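4.2 Who gets to say no: the market-day drumming rule in Purby

I should say at the start of this section that I went to Purby expecting to write about land. I had a whole set of questions ready on plot boundaries, and I'd practised them on the bus. Within an hour of arriving it was plain that people wanted to talk about drums, and so (after a day or so of sulking) I let them.

The rule itself is short. In May the chief's council at Purby put out a notice stopping all drumming and amplified music within sight of the market on trading days, funerals excepted. It was read aloud at the lorry park, pinned up outside the council hall and then read again on Galesent, the local radio station, between the maize prices and the football. The district assembly had no hand in it and, as far as I could find, wasn't told beforehand. It has its own noise by-law, which sets fines and says nothing at all about drums.

So for a while there were two rules about the same noise, made by two bodies that each think of the market as theirs. The assembly collects the stall tolls. The council says where the stalls may stand. I had read plenty about this sort of overlap before I came, mostly written as though it were a fight waiting to break out, and I kept looking for the fight. What I found was a lot of people who knew perfectly well which office to walk to, depending on the answer they were hoping for!

I talked to 100 traders in Purby and another 100 in Bunting, where there is no such rule, using the same questions in both places and asking them in the same order. In Purby, 70 of the traders said they would take a complaint about noise to the council first. I'd love to give you a neat matching figure for Bunting but I can't, as half the conversations there wandered off into a quarrel over the slaughter slab and I didn't have the heart (or the nerve) to drag them back.
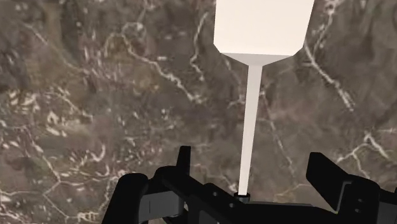
Figure 6. Rendered view, polished marble surface.

The drummers were the people I most wanted to hear from, and they were the hardest to pin down. They didn't quarrel with the council's right to make the rule, which surprised me. What they minded was the word "funerals". A funeral in Purby isn't one event; there's the burial, then the later rites, then visits from in-laws that can go on for weeks, and each of these has its own drumming. One older player said you couldn't draw a line round it, and I've come to think he was right. I had pictured the council and the assembly as two blocks laid side by side with a clean joint between them. The pale veins in Figure 6 are closer to it, forking and splitting through the darker stone until it's hard to say where one ends and the next begins. A notice about market noise runs into funeral custom, and funeral custom runs into who owes what to which family, and you are a long way from the stalls by then.

The council seemed to know this. When I asked for the wording of the exception I was told it had been left loose on purpose, so that each case could be brought and talked over. I asked what happened if two families brought cases on the same day. "Then we sit longer," was the reply, and that was all I got.

The written record is thinner than I'd like. The Matel archive, where the council's older papers are kept, lists 1,035 items, and I went through all of them looking for earlier rulings on noise. I found one about donkeys. There may well be others, since a good deal of council business was never written down, and I've tried not to read too much into the gap.

The last notice I have a copy of is dated Friday, July 10, 2020. It repeats the rule, keeps the funeral exception word for word, and adds church and mosque loudspeakers to the list. I come back to that addition in section 4.3, where the assembly finally takes an interest.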